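Tedel hand gripper kit: a long review after a summer of building

Print this page | E-mail this to a friend
9 min read
14 shares | 3 comments

I should say right away that I bought the Tedel kit with my own money, that I bought two of them, and that I was in a pretty good mood when they came, so take the first few paragraphs with that in mind. It was August, the shop was hot, and I had been promising myself a two-handed project ever since Anselmo Montoya and I finished the little sorting arm last winter (the one that still drops a washer now and then, bless it).

For anybody shopping, the Tedel is a handheld gripper you put together yourself. You hold it, you work the jaws, and it records what the jaws are doing so you can use those recordings later to teach an arm the same job. One kit makes one gripper. You can do plenty with one, but I wanted to hand small things from one side to the other, and for that you need a pair.

The box

Each kit comes in a flat box with the parts bagged by step, which I loved. Bag one had everything for step one and nothing else in it! I've built a lot of kits where you tip the whole lot into a cake pan and go fishing, and I did not miss that at all. The screws are decent and the heads didn't chew up, even on the two I had to back out and put in again because I'd gotten the jaw carrier on upside down. My own fault. The drawing for that step is small and I was building without my reading glasses.

The booklet is 30 pages, and the first 19 are excellent. After that I think somebody got tired. The cable routing is covered in one paragraph and a sketch that could be a gripper or could be a duck. Taha Cherkaoui built his the week before mine and had warned me to leave the cable slack until the very end, and I'm passing that along to you now with my thanks to him. If you tighten the clamp where the booklet tells you to, the cable comes up short when the jaws open all the way, and you'll be taking half the housing off again.

My first one took me a long Saturday with a stop for lunch. The second was done by supper the next day, and I'd say it's the better of the two.

How it feels to use

Very nice, I'm happy to report. The travel on the jaws is smooth and there's a soft place right before they close where you can hold something without squashing it. My hands are on the large side and I had no trouble getting them around the body. Iwona Wróbel, who has much smaller hands than mine, tried the pair for an afternoon and liked them fine but said she'd want the grip a bit slimmer if she was going to do it every day.

Weight is the thing I'd bring up with Tedel if they asked me. It isn't heavy when you pick it up. It gets heavy after your first 100 tries at the same pickup, and most of that is in the front half, so your wrists are doing the work. I started setting them down for a few minutes between batches and making coffee, and my recordings got better (so did my temper). Over the month I saved 217 good takes, and I threw out a whole lot more than that while I was learning to slow down. Slowing down is most of it, by the way. You'd be surprised how fast your hands want to go when they know the job already.

Calibration is quick. You close the jaws, open them, close them again, and the software is satisfied. I did have to redo it after every long break on the left one, though never on the right, and I haven't worked out why. The software itself is plain and a little slow to load, but it never lost a file on me, and I've paid more for programs that did.

What I'd put next to it

I borrowed the Jaltton for comparison, which costs a good deal less. It's a fine tool for one hand and simple lifting. The jaws have some play in them from new, and on small round parts that play is all you notice. The Softić is the other one people ask me about, and it's beautifully made, but it arrives assembled and sealed up, and I like to be able to get in there with a screwdriver. If you don't care to build anything, go look at the Softić.

Where it earned its keep

Small work with both hands close together is what I bought the pair for, and it's what I'd recommend them for. You do have to learn how near you can bring one to the other before the bodies bump, and I'd practice that slowly over something light-colored and flat so you can keep track of little parts.

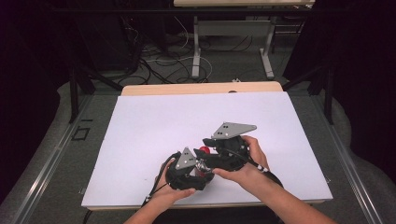

Arben Vidmar wrote in to say that he'd had the same kit since spring and that the bumping got much better for him once he quit holding the two grippers level. He tips one hand a little and comes in with the other from the side, and he says he gets a cleaner handoff on anything smaller than a walnut. He also disagrees with me about the weight, and thinks I'm squeezing too hard.

Well, he may be right about the squeezing! I tried his way for a couple of evenings and I do bump less. I still think the front end could lose a few ounces.

So would I buy the pair again? Yes, and I'd build the second one first if such a thing were possible. I'd like a better back half to the booklet, a longer cable, and spare jaw pads in the box instead of sold separately. Costel Begović at Brindham tells me they carry the pads now, and they ship in a plain envelope, so watch your mail for it.

I'll add a note when I've had the left one apart again.

Print this page | E-mail this to a friend
3 comments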